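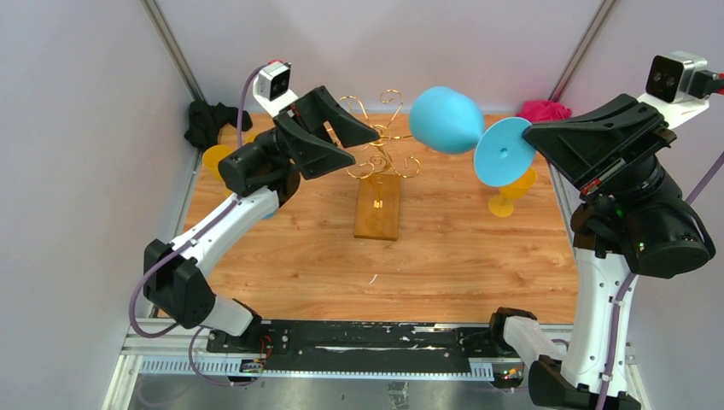 Reshma Nkuna

Questions we get about collecting examples at Birkwood

I run the collection sessions for the Birkwood two-arm setup, and since May my inbox has filled up with very good questions. I love getting them! These are the answers I keep typing out, last gone over in December 2019.

What counts as one example?

One full attempt at one task, from the moment the operator starts moving the arms until they press the pedal to stop. We save the camera views, the joint positions of both arms and how open each gripper is. A glass that goes from table to stand in one smooth trip is one example. So is a clumsy trip with three regrips, as long as it ends the way the task card says.

Which task are you on now?

Stemware! We're hanging plastic wine glasses on a gold wire stand, the curly kind you'd see on somebody's sideboard. The glasses are blue or yellow-orange. It has been my favorite task so far, and also the slowest one to get right.

Why is it slow?

A wine glass is an awkward thing to carry by its foot. In the picture the right gripper has a blue one by the rim of the base, tilted nearly sideways, with the bowl just short of the stand. From there the operator has to bring the glass in past all those scrolls and loops without snagging one. The wire is shiny and thin, so it changes a lot from one camera angle to the next, and that's exactly the sort of thing we want the model to see plenty of.

How many examples do you have?

1066 kept for stemware. Another 51 are waiting for review. The first training run used only 760 of them, and it could already find the foot of a glass pretty reliably. Letting go at the right moment was another story, and we're recording more of those endings now.

Does the other arm do anything?

On some cards, yes. There's a version where the left arm steadies the stand and a version where it takes the glass over halfway. On the one-handed cards it waits with its fingers open. Please don't park it off to the side on your own - the starting pose is part of the card, and we do check.

Do you throw out mistakes?

Fewer than people expect. If a glass slips and the operator picks it up again, keep it. The model needs to see how a person gets out of trouble. We drop an attempt if the stand falls over, if a cable catches on something, or if the operator's mind was clearly elsewhere (it shows, believe me).

Should I put everything back in the same spot each time?

No, please don't! Move the glasses between attempts. Stand some up, lay some down, swap the colors around. The stand can shift a little on its board too. Jhosep Quispe wrote a small shuffling tool called Dakero that calls out a new layout before every attempt, and you should follow it even when the layout looks silly. The cloths in the far corners may stay or go. A model that has only ever seen a tidy table gets confused very easily.

How long is a session?

100 attempts, with a break whenever you want one. New operators often try to push through in one go and their last 20 or so get jerky.

I've never driven the arms. Can I still help?

Yes! Most of our operators started with no robot experience at all. You get a practice hour with nothing recorded, then a few easy cards where you only lift a glass and set it down. People who play an instrument or sew tend to pick it up fast, for whatever that's worth.

Can I use the data?

The Kiiskinen set (folding and stacking) is open to anyone who writes to us. Stemware will join it after review is finished. If you're at the Clilbridge site you already have access to both through the shared drive, in the folder with today's card numbers.

My question isn't on this page.

Send it to me or to Jhosep. Mine is the faster inbox, his answers are longer.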